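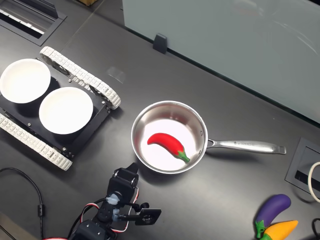
Lumulmont is recruiting adults for a study of how people judge the heat of chilli sauces before and after a change in salt content. The work supports the reformulation of two sauces sold to canteens and school kitchens. Each session opens with a short naming task using kitchen objects, such as a stainless steel saucepan with a red toy chilli pepper in it, and then moves to tasting in individual booths. Samples are served at 29 degrees on plain crackers.

You will attend 2 sessions of 90 minutes each, both in April, at the Najjar building, second floor. Sessions start at 10 am or 2 pm.

Who can apply

Applicants must be aged 18 to 65 and eat spicy food at least once a month. We cannot accept smokers, anyone with an allergy to mustard, celery or sulphites, or anyone taking medicine that affects taste. Please do not eat, drink coffee or use mouthwash in the hour before a session.

Payment

Payment is by bank transfer after the second session. Travel is refunded on receipt — public transport only.

To apply, ask for the screening form at the Najjar reception desk and return it there, marked for Hiba Qaisi. Questions about allergens go to Imad Srour.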